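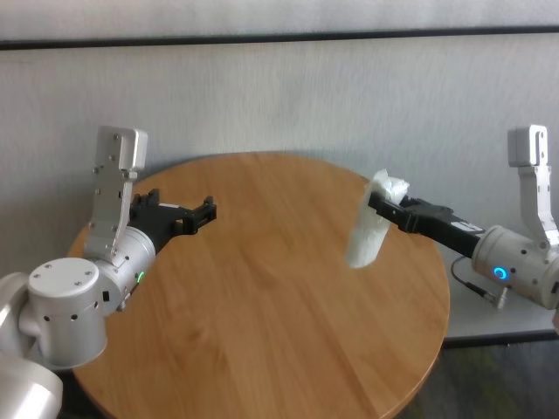
My leeks from last spring are finally finished. I pulled the last seven this morning and the bed is free for broad beans.

The beans are already sown in paper pots, 67 of them, on the shelf in the cold porch. It is too many for my plot, I know it.

Hervé Millet told me to pinch the tops when the first pods are showing, against blackfly. Last year I did it too late and the ants were very happy.

Question for people with heavy clay: do you dig the compost in during February, or leave it on top for the worms? I have always dug, but my back is voting for the worms.

Thank you for the answers – I will leave it on top on one half and dig the other half.

Also I have spare shallot sets, if somebody near the Drinen allotments wants them. I am there until four o'clock.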